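How to Sort Out a Catch-All Bin

Updated 2 February 2026

Most homes and workshops have one bin that takes whatever has no other place. Toys go in it, hair things go in it, so do tape, batteries and the odd screwdriver. After a few months you can't find anything in it and you stop looking. These steps cover how to empty it, sort it and set it up again so that it stays usable. Allow an afternoon for a large bin. A small one takes around 25 minutes.

What you need

A second bin or tray, the same size or close to it
Four smaller boxes (shoeboxes are fine)
A trash bag
Dish soap, a bucket and two cloths
An old towel
Masking tape and a marker

Any sturdy container will do for the second bin. I use the Drelero open trays, which have a flat floor and stack when they are not in use. The Minix lidded boxes are good for the small stuff. Check the inside measurements before you buy any box, as the ones printed on the label are often taken at the rim.

Step 1: Put the two bins side by side

Set the full bin on the floor or a low table and put the empty one right behind it or next to it. You will be moving things from one to the other, and you don't want to carry anything across the room. Leave space on your other side for the four boxes.

Don't tip the full bin out. It seems faster, but the small pieces end up under the furniture and the heavy ones land on whatever was fragile. Take things out by hand, starting with whatever is on top.

Step 2: Label the four boxes

Use masking tape so the labels come off later. Mine say:

Keep here
Goes somewhere else
Needs fixing or cleaning
Give away

Trash goes straight into the bag. If you can't decide about something within a few seconds, put it in the second bin and keep going. You will come back to it at the end.

Step 3: Take out the big things first

Large and awkward items hide everything else. Toys are usually the worst for this, especially animals with long tails or legs that hook onto other things. Lift them straight up and turn them a little if they catch. Pulling sideways drags half the bin along with it.

Hairbrushes, flashlights, rolls of tape and other medium-sized things come next. Pick up a brush by the handle and check the bristles before you decide where it goes, as rubber bands and loose thread tend to wind themselves in there.

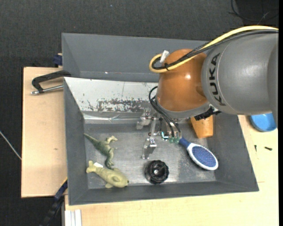

Once the larger items are out, the floor of the bin starts to show and the work goes faster. Push what is left toward one corner with the side of your hand. Watch for pins and broken plastic – a pair of work gloves is a good idea if the bin has been in a garage.

Step 4: Deal with the small pieces

Spread the towel out and move the small pieces onto it by the handful. Sort them there. Screws and nails can go in a jar. Put loose batteries in a bag of their own and don't mix them with metal parts. Game pieces and toy parts go together in a smaller box until you find out what they belong to.

I once counted 96 separate pieces at this stage, and 50 of them were dried-out pens and bread clips. Test every pen on scrap paper and throw out the ones that don't write.

Step 5: Wash what needs washing

Hard plastic toys can be washed in warm water with a little dish soap. Use an old toothbrush for the creases. Don't soak anything that has a battery compartment or a seam that lets water in.

For hairbrushes, pull the hair out first with the end of a comb, then swish the bristles in soapy water and rinse. Brushes with a cushioned pad should be kept out of deep water. Lay them bristles down on the towel overnight.

Step 6: Clean the bin

Wipe the inside with a damp, soapy cloth, then with a clean one. Work into the corners, where the grit collects. Old scuffs on a metal or hard plastic floor will not wipe off and do no harm. Sticky patches from tape or labels come up with a few drops of cooking oil left on for ten minutes. Wash the oil off afterward.

If the paint is chipped, run a finger lightly along the edge of the chip. Loose flakes should be scraped off and the spot touched up, or they will end up all over the contents. I used Naltham utility enamel on mine in November and gave it two thin coats. Let it dry for as long as the can says before you put anything back in.

Step 7: Go through the undecided things

By now you have a better idea of how much room there is. Take each item from the second bin and put it in one of the four boxes. Anything you forgot you owned can probably be given away.

Step 8: Put back less than you took out

Only the "Keep here" box goes back. Fill the bin to about halfway, with heavy things on the bottom and small ones inside their own containers. You should be able to see most of the contents from above without moving anything.

Carry the "Goes somewhere else" box around the house and empty it the same day. If it sits in the hallway it turns into another catch-all bin.

Keeping it that way

I go through mine every couple of months and it takes a few minutes. When the pile reaches the rim, it's time to do it again from Step 1. A divider helps if more than one person uses the bin. The Tomić slotted divider fits most straight-sided bins, but in one with sloped sides it has to be trimmed – cut it a little at a time and test the fit as you go. A piece of stiff cardboard works too.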